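4. Setting up currency rates and the month-end revaluation

Rallard stores every transaction in the currency it was entered in and converts it to your base currency for reports. Set up your rates before you post anything in a foreign currency. You need the Ledger Admin role for steps 1 to 5.

1. Open Settings > Currencies and select your base currency. Click Lock Base.

Caution: The base currency can't be changed after the first posting. If you picked the wrong one, you will have to create a new company file.

2. Click Add Currency and enter the three-letter code. You can have up to 20 active currencies in one file.

3. Under Rate Source, choose Manual or Feed. With Feed, rates are loaded once a day at 8 a.m. server time.

4. Set Decimal Places for rates. The default is 3. Use more for currencies with a very low unit value, or small invoices will show rounding differences.

5. Choose a gain/loss account for unrealized differences. It must be an income or expense account.

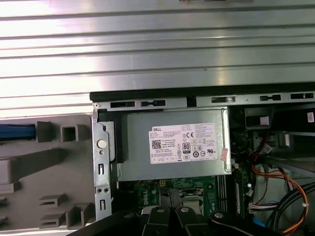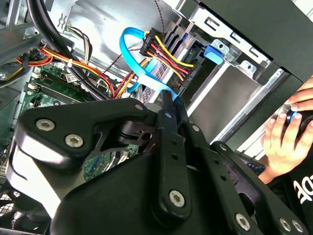 6. At month end, go to Tasks > Revalue. Enter the closing date and click Preview. Open receivables, payables and bank balances are listed with the old and new base amounts.

7. Check the rates in the Preview against your bank's statement. To correct one, type over it in the Rate column and press Enter.

8. Click Post. Rallard creates one journal per currency, and a reversing entry on the first day of the next period.

Note: If you revalue March and then add a late March invoice, run the task again. The earlier journal is replaced.

9. Print the Revaluation Report and keep it with your closing papers.

Caution: Don't delete a currency that has open items. Mark it Inactive once the last item is settled.

For importing rates from a spreadsheet, see section 9.

Section last revised 5 May 2024, Gavin Rennie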